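Hastdale Test Kitchen, Bay 2
Pre-purchase inspection checklist, second arm and sink station
Inspected by: Amrit Marchand
Budget review: Yvette Kennedy
For the April equipment order

1. Power and cabling
Outlet near sink has GFCI protection: Yes
Extension cords in use: No
Spare circuit for second arm: No
Comment: Electrician quoted 570 to run one. Add to the order as its own line, not under installation.

2. Emergency stop
Button reachable from both sides of the base: Yes
Button tested at start of shift: Yes
Second button for second arm: Not in Dremora quote
Comment: Ask Dremora for a revised quote. The wall-mount kit is 99 on their list. Do not sign before we have it in writing.

3. Arm and gripper
Mounting bolts marked and tight: Yes
Finger pads worn: Slight, left side
Spare pads in stock: No
Comment: Order two sets with the arm so they ship together. Kong pads fit but the warranty terms are unclear. A.M. to call.

4. Sink station
Water supply shut off for dry runs: Yes
Rack stays put under light load: Yes
Cable clear of basin at full reach: Needs work
Comment: Cable sleeve needed before any wet trials. Trostis sells a washable one by the foot. Measure first.

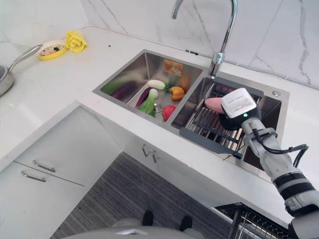 Item 4. Gripper holding a pink toy piece over the roll-up rack, toy vegetables in the left basin, cables looped near the wrist.

5. Floor and access
Walkway marked with tape: Partly
Comment: Retape after the new base goes in. No cost, we have tape.

6. Budget
Arm and controller, Dremora: 2358 deposit, balance on delivery
Accessories and electrical: up to 3000
Comment (Y.K.): Deposit can go out once items 1 and 2 are closed. Hold the wet trials until the sleeve is fitted. Training hours are still missing from this sheet, please add.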